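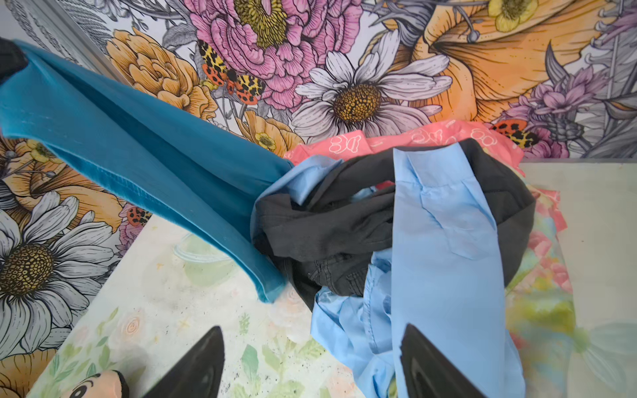 Home News Community What's On Contact

Istdale clothing swap moves to bigger hall

The spring clothing swap in Istdale will open its doors on 24th May at the Drivcombe Road hall, after the old room behind the library ran out of space for tables.

Organizer Märta Fagerlund said 110 people came to the April swap and many had to wait outside. The new hall has room for 34 tables and a separate area for sorting.

"We had bags stacked in the hallway and people stepping over them," Fagerlund said. "The clothes were fine. The building was the problem."

Sorting is already under way. Clothes come out of the bags in a heap, with shirts wound through darker garments and pink printed cloth underneath, and each heap has to be pulled apart before anything can be folded. A light-blue shirt, a charcoal-gray garment and a long piece of teal fabric were among the things in one pile, on a table covered in pastel roses.

Shirts and sweaters are folded and stacked by size. Pants go on a separate table. Loose fabric, curtains and bedding did not have a place at earlier swaps, but Fagerlund said enough of it has been handed in this year to fill a corner of the hall. Sewing groups from Plillico have asked for first look at anything left over at the end of the day.

The rules are the same as before. Visitors may bring up to one full bag of clean clothing and take home the same amount. Anyone with nothing to bring can still come in for a $3 entry fee — children get in free. Shoes are accepted in pairs only. Underwear, pillows and anything with a broken zipper will be turned away at the door.

Bags can be dropped off at the hall on weekday evenings until the day before the swap. Fagerlund asked people to empty all pockets and button up shirts before packing them, as open shirts tangle easily and slow the sorting down.

The hall doors open at 10 a.m. and the swap runs until 3 p.m. The 146 bus stops across the street, and there is parking behind the building. Coffee and sandwiches will be sold in the side room from 11 a.m.

A fall swap is planned for the same hall, but no date has been set.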